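Hand-held gripper keeps fumbling pegboard hooks. Is it me or the tool?

Posted by benchgrump, 20 July 2024

I help out with a shared workshop build where we're using hand-held grippers to pick small plastic hooks off a table and put them on an upright pegboard. The plan is that a robot arm will eventually do the same job from our recordings. I have my doubts. Before we put in another 24 hours of this, I'd like somebody to tell me whether the fingers are wrong for the job.
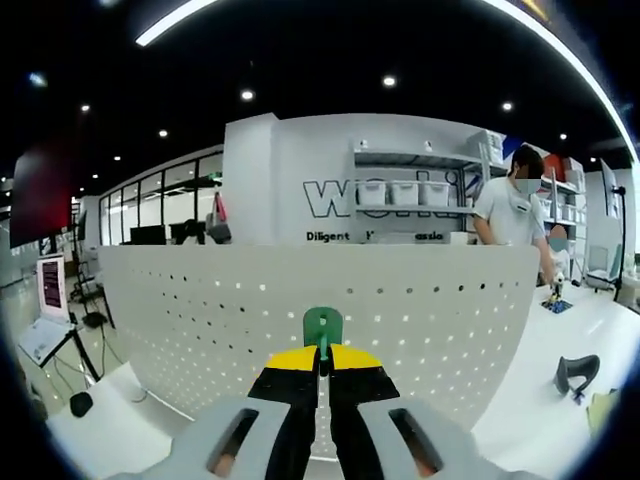
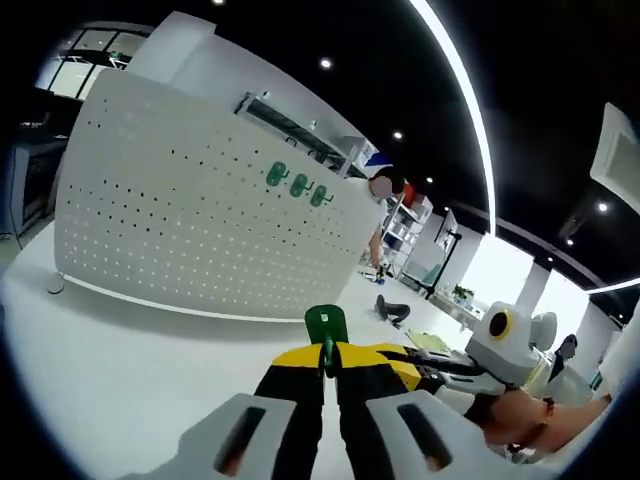
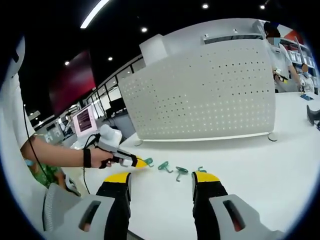 The hooks lie flat on a smooth white top and skate off as soon as one finger touches before the other. When I do get hold of one it twists, so it meets the holes at the wrong angle. The Paracha forum says "practise more". I've done 563 goes, and my success rate is no better than it was in April. The Urkero fingertips everyone recommends cost more than I want to spend on a hunch.

Is there a cheap test I can do first?

tinshed_mike

Get the Tirnent controller, it sorts all this out. Mine is brilliant.

halfturn

A controller won't help with a tool you're squeezing by hand, so ignore that.

Put a thin rubber mat under the hooks and try again. If they stop skating, your fingers were fine and the table was the trouble. Then wrap the tips with a bit of soft tape, and pick each hook up by the straight part near the bend. If it still twists, the pads are too narrow and you need wider ones. You can print a pair for pennies.

I'd also throw out the bad goes before anyone trains anything on them. We fed 852 recordings into ours, fumbles and all, and the arm learned to fumble.

oldfuse

I'd question the whole job. Harketix claim you need 2000 clean examples for something this fiddly, and they sell the recording kit, so take that with a pinch of salt. Still, if a person struggles to do it with the gripper, I can't see the arm doing better. Start with a bigger hook.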